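Wallpaper seams opening up behind the counter, do I have to strip it?

Asked by kitchenhalf in Walls and Floors

I put up paste-the-wall paper in our small kitchen in June. It's a vinyl-coated paper from Mondberg with a big oval print. Three of the seams have started to lift, all of them on the wall behind the counter. The worst one is open for 5 inches. The other walls are fine. I used the ready-mixed paste the store sold me and rolled the seams with a plastic roller. The wall was painted in satin before and I only wiped it down, no sanding and no primer. Can I glue the seams back or does the whole wall have to come off?

3 answers

Answer from Iman Ghoneim (accepted)

You don't need to strip it for three seams. Satin paint is slick and the paste never got much of a grip. Get a tube of seam adhesive, the kind marked for vinyl. Regular paste won't hold on a vinyl face if any of your edges overlap.

Lift the edge gently with a butter knife and brush out the dried paste. Run a thin line of adhesive on the wall side, press the edge down, wait 2 minutes, then roll it lightly. Wipe off the squeeze-out with a damp sponge right away or it dries shiny. Leave it alone overnight.

If you ever redo the wall, scuff it with 200 grit and use a wallpaper primer first. Mine went over a primed wall and the corners have stayed down.

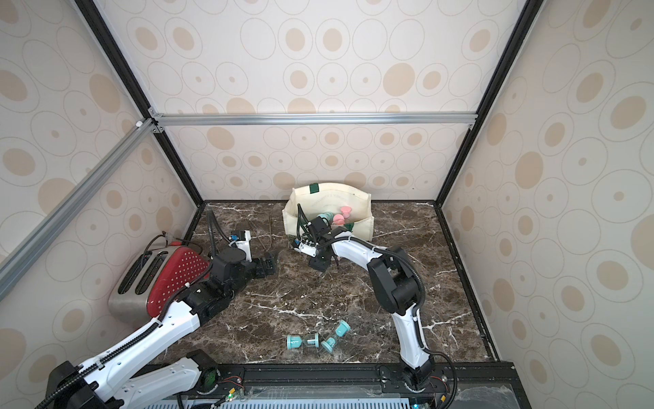
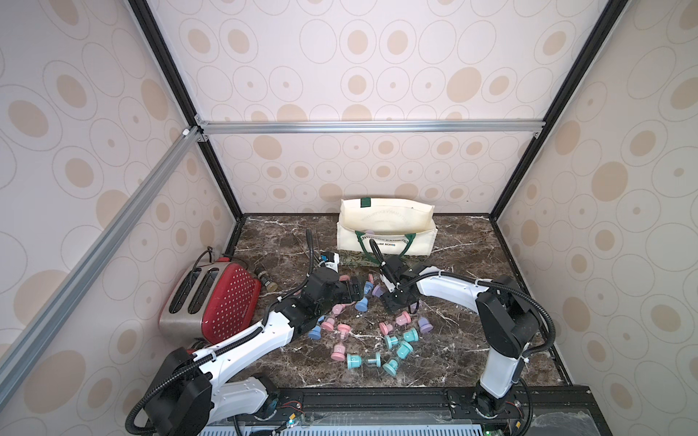

Oval print on three walls, both pictures.

Answer from dustpan60

What she said, but check for steam too. A kettle or toaster pushed up against the paper will cook the seam. Pull everything out a hand's width.

Answer from mr_lintel

I'd take it all down and paint. Paper in a kitchen is asking for it. I had Brandão paper in my last place and it was peeling in a year. I didn't prime either, so maybe that was it.

Comment from kitchenhalf

Did the worst seam with the vinyl adhesive and it's flat so far. Doing the other two tonight. The kettle was right under one of them.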